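January 2019, Saturday

Came in at nine to get the hours in before the building heat shut off. Quiet, so I could run the arm without anyone walking behind me. Goal for the day was to get the door set past 400 good episodes. We had 311 when I sat down.

First hour went to nothing. The left controller had lost its pairing overnight and I had to redo the offsets, then the wrist camera came up with the wrong exposure setting again. I wrote the correct value on tape and stuck it to the monitor. I have said before that it should be in the launch file. Monday I will put it there myself.

Started on the Gilell set after that. The instructions from Strömberg say to vary the start pose on every try and to keep each one under 14 seconds. The first part is easy to forget when you get into a rhythm. I looked back at one batch from October last week and the arm starts in nearly the same place every time, and the policy trained on it does fine from that place and falls apart from anywhere else. So now I move the arm by hand between tries, high, low, off to the side, and only then hit record.

Threw out a bad run before lunch. I was closing the fingers too early, before they were lined up with the edge, and then correcting. If I leave those in, it learns the early close along with the correction. The Gritcombe people keep theirs and tag them as recoveries. I can see the argument, but we have no field for that tag yet, so they go in the discard folder.

Ate at the desk. Soup, the bread from yesterday.

Afternoon was better. I slowed down on the approach and stopped fighting the controller. The trick for me is to watch only the wrist view and ignore the arm itself, even though it is right there in front of me. If I can't tell where the edge is from the wrist view, the model can't either.
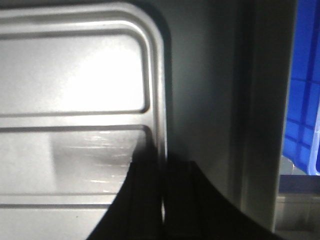

Glare is still the thing I worry about. Pale surfaces wash out under the overhead lights and the grooves are about all there is to go by. I did one block with the back row of lights off and one with everything on, and labeled them separately. Would like a block in the late afternoon too, with the blinds open, but that has to wait for a clear day.

Finished on 452. Upload to the Plamside drive was slow – over an hour – so I swept up and wrote the log while it ran. The target for the end of the month is 754. It can be done if the pairing holds.

Right wrist is sore. Home by six. Need to buy coffee filters and call about the car.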